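Two-Arm Garment Folding Station: Pre-Session Safety Checklist
Student project team Mimora, bench copy, November revision
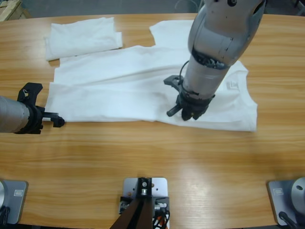 Complete all sections before the arms are enabled. Mark each line OK, NO or N/A and put the comment on the same line. A NO in section 1 or 2 stops the session until Hermine Lüthi has signed it off.

1. Emergency stop and power

1.1 E-stop button reachable from the operator chair without leaning over the table. OK.
1.2 E-stop tested with both arms in hold. OK. Both arms went limp as expected. Support the forearms by hand during this test; the right arm drops faster than the left.
1.3 Power supplies off the floor. NO at first check, corrected. One supply was under the chair. Moved to the shelf.
1.4 Power strip not daisy-chained. OK.

2. Arm mounting

2.1 Mounting plate screws tight, all plates along the near edge. OK. One screw on the center plate took a quarter turn. Check again next session.
2.2 Labels on plates legible. OK.
2.3 No play in base when the arm is pushed sideways at the elbow. OK left, OK right.
2.4 Table does not rock. OK. Felt pad replaced under one leg.

3. Cables

3.1 Wire bundle beside the center post secured and not under tension. Comment: secured, but the tie is too close to the post. Redo with a longer tie.
3.2 Wrist cables clear of the gripper through full wrist rotation. OK. Rotate slowly, both directions, at the lowest speed setting.
3.3 Cable loop behind the table cannot snag on the edge. OK at present reach. Repeat if the home position is changed.
3.4 Connectors seated, no bare conductor. OK.

4. Grippers

4.1 Fingers straight and tight on their brackets. OK.
4.2 Finger tips free of burrs. Comment: slight roughness on one left-arm tip, sanded. A rough tip pulls threads and the shirt then travels with the arm after release.
4.3 Grip force limit set to 50 percent in the Dekska control panel. OK. The panel returns to full force after a restart. Set it again every time.
4.4 Downward press limit active on both arms. OK. Do not raise it to get a better pinch on thin fabric. Adjust the approach height.

5. Work surface and garments

5.1 Table clear of tools, cups, phones. OK. One hex key removed.
5.2 Garments free of pins, buttons and loose tags. OK. Sewn or printed labels are allowed.
5.3 Glare on tabletop noted. Comment: overhead light reflects off the wood and white shirts give low contrast. Affects the vision results only. Logged under Neves, no safety action.
5.4 Spare garments stored outside arm reach. OK.

6. People

6.1 Operator and one spotter present. OK.
6.2 Long hair tied, sleeves rolled, lanyards off. NO at first check, corrected. Two lanyards.
6.3 Hands stay outside the tape line while arms are enabled. Comment: to straighten a shirt, call "hold", wait for the spotter to confirm, then reach in. Last session this was skipped twice.

7. Logging

7.1 Run counter at start: 1,022.
7.2 Run counter at end: 1,671.
7.3 Faults recorded with run number and arm. OK. Wrist overload on the right arm, no contact with a person. Restarted after inspection per 3.2 and 4.1.

Open items
Longer tie for 3.1.
Recheck center plate screw, 2.1.
Ask Bulix for replacement finger tips, one pair.
Renew tape line on the operator side.

Checked by: H. Lüthi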